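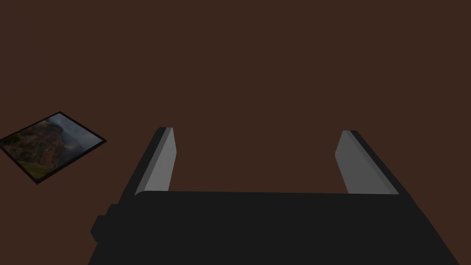 Hi! This is the README for the tabletop set I put together in simulation over the spring, mostly in May, mostly late in the evening. If you've landed here from the Gremberg page, you're in the right place. If you're looking for the real-arm recordings, those live in the Platano folder and have their own notes (shorter than these, sorry).

## What's in here

60 demonstrations of one small job: pick up a framed picture that's lying on a table and set it down somewhere else. I drove every one of them myself by remote control, in sim, watching the wrist view on one monitor and a side view on the other. No scripted motions, no planner filling in the gaps. If the arm dithers, that's me dithering.

I chose a framed picture because it's flat and that makes it annoying. A cube forgives you. You can come down nearly anywhere over a cube and close, and you'll get something. With a flat thing you have to decide which edge you're going for, get the wrist turned to match it, and go down low without ramming the table. I wanted demos where that decision shows up early in the motion, and I think they do – you can usually see the wrist start turning well before the arm comes down.

## How I drove it

I used Greson, my own little teleop script. It reads a handheld controller and turns it into small moves of the gripper. Two modes:

- **Coarse** for getting across the table. Fast, a bit jumpy.
- **Fine** for the last stretch down and the grasp itself. Slow enough to be boring.

Switching modes is logged as `mode` in every step, so you can split the episodes there if you like. I found it handy for training a separate approach policy, but I also trained on whole episodes and that was fine too.

The trigger is open or closed, nothing in between. I tried a proportional trigger for a while and my grasps got worse, I kept half closing without noticing. So the `gripper` value you get as an action is only ever 0 or 1, though the measured opening in `state` is continuous.

## Starting positions

Every episode starts with the gripper open. The picture is dropped at a random spot and a random rotation, and quite often it ends up out at the side of the wrist view with a corner or a whole edge missing. I left all of those in! The first thing I do in those episodes is move sideways to get a proper look, and I'd like a policy to learn that too. If you crop your images tight you will throw that away, so please check your crops before you write to me about it. (I've done it myself. Lost an entire evening.)

The table is one plain brown color with no texture on it. That was laziness to begin with and then I kept it so the episodes would match each other. It does mean the set is no good for testing how you cope with new backgrounds. Use Etim for that, it has the same task with varied tables.

## Files

```
episodes/
 ep_000/
 wrist/ # rgb frames
 side/ # rgb frames
 steps.csv # time, state, action, mode
 notes.txt # whatever I typed after the run
splits/
 train.txt
 held_out.txt
```

The notes are informal. Some say "good", some say "went for wrong edge, came back", a few are just grumbling. I'd read them before you filter anything, they're more useful than the success flag, which only checks where the picture ended up and doesn't care how it got there.

## Things I'd do differently

I'm right-handed on the controller and I think it shows. When I had a choice of edges I picked the same one over and over, and a policy trained only on this set will too. Mirroring the images doesn't fix it unless you mirror the actions as well, and then the wrist angle has to flip sign. There's a helper for that in `tools/mirror.py`. Run it on one episode and replay the result before you do the lot.

I also got better as I went. The early episodes are longer and have more backing up in them. Episodes 0 to 38 were done with the old speed limit on fine mode and the rest with a slightly higher one, so if your policy seems to have two tempos, that's where they come from. I haven't rescaled anything – the timestamps are what they were.

Oh, and the camera sits behind the fingers, so the palm takes up a good part of the lower half of the wrist view. Some people mask it out. I don't bother, and I like having the fingers in there as a reference for where the grasp is going to land.

## Known problems

- In 2 episodes the side view is a few frames shorter than the wrist view. `load.py` trims both to the same length and prints a warning.
- `time` restarts at zero in every episode. Don't join the CSVs and sort by it.
- Physics contact on thin edges is touchy. Replaying actions open loop won't always give you the same grasp, so use the recorded states if you need an exact playback.

## Using it

Take it, train on it, pull it apart. If you record more demos with Greson I'd love to add them, above all from left-handed drivers! Please keep the same folder layout and fill in `notes.txt`, even if it's only one word. I'd like to get to 75 episodes before I freeze this version.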